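Print this page | E-mail this story

The woman who gave Ullwood its key safes back

When Natsumi Kobori talks about holiday lets, her hands start moving before the sentence does. She has spent the winter building a public register of every short-stay address in Ullwood, and she is delighted to show it to anyone who knocks.

"People thought I'd be against visitors," she said, pouring tea in the back office of the Ullwood Lettings Register. "I love visitors! I came here as one. I just wanted to know which doors had a number to ring when the music's still going at two in the morning."

The register opened to the public in April. It lists 2,209 addresses, each with a licence number, the most guests allowed to sleep there and a local contact who must pick up the phone day or night. Kobori had expected fewer than 2,000, and the final tally — reached after a long spell of letters, door-knocking and very patient spreadsheets — still makes her laugh.

"My first list had 2,462 on it," she said. "Then we found the same flat entered under three names, and a boat."

Ashraful Bepari lets two flats on Brisent Street and was among the first to sign up. He had braced himself for a stack of forms and was finished before lunch.

"I was ready to grumble," he said. "But a neighbour rang me the second week about a bin, and I went round and moved the bin. Before, she'd have been cross with me for a year and I'd never have known why."

Bepari pays £70 a year for each flat. He thinks that is fair, though he would like it collected in one go, and he has told Kobori so more than once. She agrees with him, and is working on it. 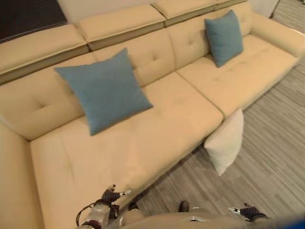 Photo: Ullwood Lettings Register

Key safes turned out to be the touchiest subject. The old rules banned them from front walls altogether, so hosts hid them on railings and lamp posts, where they were forever being cut off. Under the new scheme a licensed let may have one beside its own door, marked with the licence number.

"I got a thank-you card about key safes," Kobori said. "An actual card, with a stamp."

The next job is Vokano, the terraces above the harbour, where many of the lets are single rooms in family homes. She plans to visit with Phan, the mapping tool her office uses, loaded on a tablet, and she would like Bepari to come along and talk to the hosts.

"He's better at it than me," she said. "He tells them about the bin."

Contact us | © Ullwood community news pages | Back to top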